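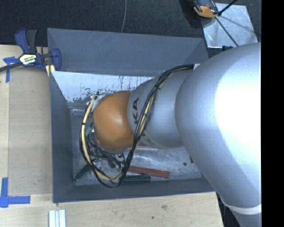
Does anyone know how to get a ring mark out of an untreated wooden table? We bought ours second-hand in May and I never got round to oiling it (yes, I know). It's light wood, much the same sort of shade as the table under the grey bin, and now there's a dark circle near one end where a plant pot sat for a fortnight while we were away. I've tried washing-up liquid and a bit of lemon juice and all I've managed is a paler patch with a dark ring in the middle of it! My sister-in-law swears by mayonnaise but I'm not putting mayonnaise on it. I don't want to sand the whole top if I can help it, we've only got a small flat and nowhere to do it. Any ideas?
Posted by prirklow_pam, Tuesday, January 15, 2019

tablesaw_tim
Dark rings are usually water that's got into the wood and reacted with it, and mayo only helps with white ones on a varnished top, so you were right to leave it. I'd use oxalic acid, sold as wood bleach. Mix it up as it says on the tub, wear gloves and goggles, open a window, and brush it over the whole top, otherwise you'll get another pale patch like your lemon one. Leave it to dry, rinse it well with clean water, then let it dry again overnight. The surface will feel a bit furry afterwards, so a light rub by hand along the grain, and then oil it. I used Cellero on mine, two thin coats, and wiped off the extra after 20 minutes or so. Keep the kids and the cat out while you're doing it, the dust is nasty.

mossy63
put a runner over it, thats what I did

gill_at_no9
Agree with the wood bleach, but do a test underneath first! Mine went lighter than I wanted and I had to live with it for a good while before it mellowed. And get a saucer for the plant.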